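Chapter 7
Arriving in a Festival Town

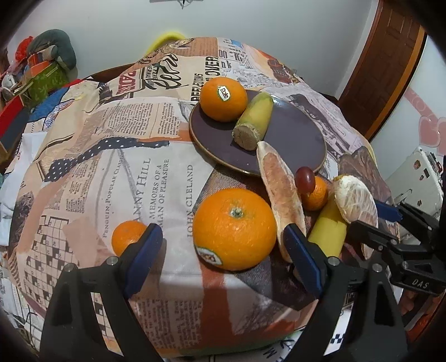

When Teodora Babić first wrote to me about Gavudow, she spent most of a page on the bus ride and only a line or two on the famous lantern week that had brought her there. I have thought about that letter a good deal over the years, and I still read it out to my students every January, because it says something about travel that the brochures tend to skip.

Gavudow is a hill town with 374 stone steps between the river landing and the old market, and for most of the year it is a quiet place where people know one another's grandparents. During lantern week, though, almost 3,000 visitors come up those steps (quite a few of them puffing, as I did!), and the town becomes something else for a while. Is the visitor who comes only for that week seeing Gavudow, or seeing a show that Gavudow puts on? Wubit Demissie, whose family has run a guesthouse there for many years, would tell you that it's both, and then she would very likely pour you another coffee and ask where you're from.

In this chapter we'll look at how small towns live with their own festivals. We begin with the seasons of a host town, move on to where visitors sleep and what they spend, and then follow Lụa Vũ through her first lantern week as a local guide. Before you read on, write down the name of a town you have visited only once, and what time of year it was. You'll need your note for the first exercise.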